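Phosphate binders and eating out: do I take them before, during or after?

Posted in Kidney & Dialysis, 11 November 2023

Xolani Venter

I've been on haemodialysis for 18 months and my phosphate has finally got high enough for the unit to start giving me looks. The dietitian has put me on a binder, 2 tablets with each main meal. At home this is fine. I sit down, I eat, I swallow the things, I carry on.

My trouble is anything that isn't a proper meal. My sister-in-law's idea of lunch is small plates arriving over three hours. Do I take both tablets at the first olive and hope for the best? Split them? And what about snacks? The leaflet says "with food" and leaves it there, as though we all agree on what food is.

Also, if I forget and remember at bedtime, is there any point? I've asked at the unit but my dietitian is only in on a shift that isn't mine, and the reply to my message was a photocopy of the leaflet.

Berwyn Nicholas

Four years on binders here, three different kinds, so I speak as a man who has rattled.

The tablet has to be in your stomach at the same time as the phosphate. It grabs hold of it there and the lot goes out the usual way. So bedtime is no use if tea was at six. Skip it and do better tomorrow, and don't double up at breakfast to make amends.

For the long lunch, I was told to split: one when the eating starts, one about halfway, or whenever the cheese appears. Cheese, meat, cola and anything processed are where most of it comes from. Ask whether yours is a chewable, because I swallowed mine whole for a month and was told off by a nurse called Hrytsenko who I still hide from.

Snacks depend on the snack. Mine said no binder for a bit of fruit, but one for a milky pudding or a sausage roll. Do check fruit against your potassium list though, that's a separate row you don't want to have. I keep mine to a small bowl, and a small one for me used to be a bucket.

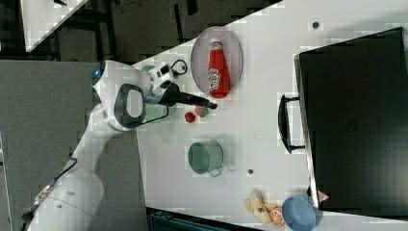 A pair of small fruits and a pale green bowl.

Keep a few tablets in your coat. Mine live in an old mint tin and I have offered them round by mistake only the once.

Dellerar

just take them after, thats what my uncle did and he was fine. he didnt like his much though and stopped in December

Sonow

Please don't go by the uncle.

Agree with most of what Berwyn says, but it does vary by brand. Some are chewed, some are swallowed whole, one comes as a powder, and a few are meant for just after the meal, so the label on your own box wins over anyone on here. Splitting a dose across a long meal is a common enough arrangement but get your dietitian to say yes to it for your tablets. You can ask the unit for a phone call if your shifts don't match. Ask for it by name and ask twice.

Mention any other medicines too. Iron tablets, thyroid tablets and some antibiotics don't get on with binders and may need to be taken hours apart. The pharmacist will know, and mine is far easier to get hold of than anybody at the hospital.

Xolani Venter

Thank you both. (And Dellerar.) Mine are chewable. I have not been chewing them. I'll ring tomorrow.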